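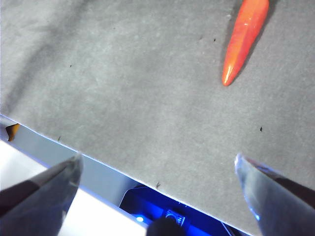

Dredau had asked the obvious thing before the first trial was run: why teach a robot to stop and look when it could spend the same seconds doing the job? Dredau's view was that a good policy should already know where everything is, and that any pause is time taken from the task.

It is a fair point, and the project at Hastbridge was set up in part to answer it. The group there works on what it calls look-first control. Most learned robot controllers take in camera images and put out a short run of arm motions, over and over, until the task is done or the clock runs out. Look-first control adds one more choice. At each step the arm can either act or move its wrist camera to a place where the view is better. No one tells it when to look. It learns from examples in which a human operator did both.

The training set is small by current standards. It holds 890 demonstrations, all collected at one table with one arm, a dish rack, a few plates and some toy vegetables. Collection started in July. Each demonstration was recorded from the wrist and from a fixed camera, and operators were told to take a second look whenever they wanted one.

## Why plates

Plates are harder than they seem. A plate lying flat gives a gripper very little to hold. A plate on its edge is easy to hold but has to line up with a slot not much wider than the plate is thick. From the wrist, the nearest plate can also fill a large part of the view and hide what stands behind it.

That last problem is the one the method goes after. A standard controller has to guess at whatever is hidden. In early tests at Hastbridge it often guessed well, then clipped the rim of the second plate on the way to the third slot.

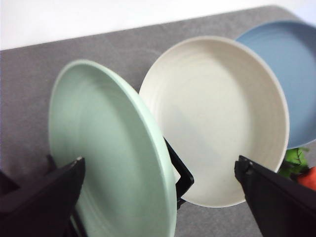

## What the tests showed

The group ran 170 trials, split between the look-first controller and a plain one trained on the same data with the looking steps removed. Starting positions were matched between the two. A trial counted as a success only if the plate ended up standing in a slot with no other plate knocked over.

The look-first controller came out ahead, though the gap depended on the layout. With an empty rack the two did about equally well. With plates already standing, the plain controller failed more often, and its failures were mostly contacts on the way in. The looking steps added around 15 seconds to a typical trial, so the time cost Dredau raised is real. On the easy layouts it bought nothing.

The controller also looked when it did not need to. In 8 of the trials it kept moving the camera back and forth without ever starting a grasp, and the operators had to end the run. The group thinks this comes from a handful of demonstrations in which the operator hesitated for a long time. Taking those out and retraining is next on the list. 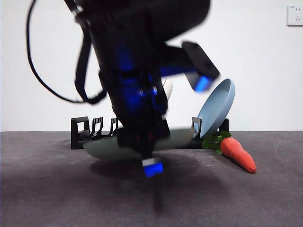

Where the camera sits matters as much as when it moves. The fixed view is steady and covers the rack from end to end, which makes it useful for planning. Its weakness is the arm, which can pass in front of the very thing it is working on. With the gripper over the green plate, the middle of the plate is hidden and so is the middle of the rack. The controller has to get that part of the picture from the wrist, or remember it from a moment earlier. When the group turned off the wrist camera as a check, placing suffered more than picking up.

Trarnico, a second site, is now repeating the tests with a different rack. Results from there will say more about whether the looking habit carries over, or whether it is tied to one table and one set of dishes.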